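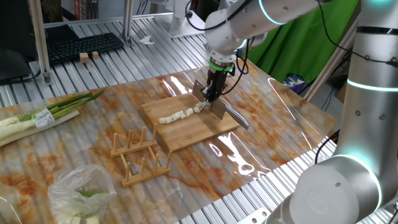

I have been growing leeks since April, on the allotment at Lutley, and I would like it noted that they take their time. The packet promised fat white stems. What I have, as of 3 August 2020, is 12 green pencils and a very healthy slug.

I sowed almost 200 seeds, which seemed prudent. The first tray went over in the wind. The second did well until I moved the pots outside in a fit of confidence, and we had three nights of frost. The rest went into holes made with a broken broom handle, watered in, and left to think about it.

Tsz-kin Lam, two plots down, grows leeks you could play rounders with. I asked what he feeds them and he said 'water', in the tone people use when they mean something else. He also earths his up every couple of weeks – I had been doing it whenever I remembered, so twice.

Soup is planned for winter. If mine don't fatten up I shall buy some from the shop in Flestport, rub a bit of soil on them and carry them home past his shed.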